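4.2 Equipment budget and replacement planning

Costs were tracked at the Nundbridge and Clarndale sites from October onward. Each hand-held gripper was priced at $787, including the cable and one set of finger tips. Tips were budgeted separately after the first order, as they wore out well ahead of the housings. Across both sites, 94 tips were replaced, and 63 of these were charged to Nundbridge, where the daily hours were longer.

We had planned for one gripper per operator and no spares. This was too tight. A unit sent back to Plustden for repair left its operator idle until it returned, so the revised budget adds 2 spare units per site. Furniture was left out of the estimate, as existing tables and chairs were used (Figure 3). 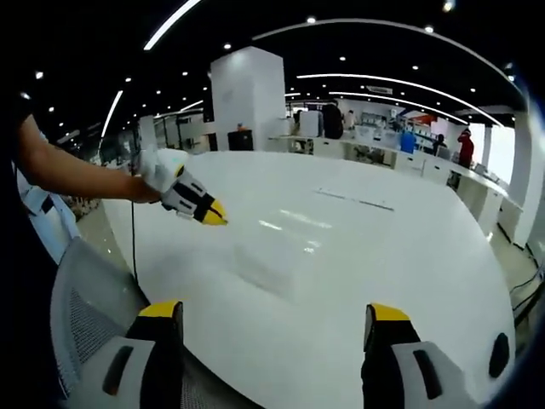 Figure 3. Hand-held grippers in use at a shared white table.

Freight and customs charges are reported under site overheads and are not included in the unit price given above.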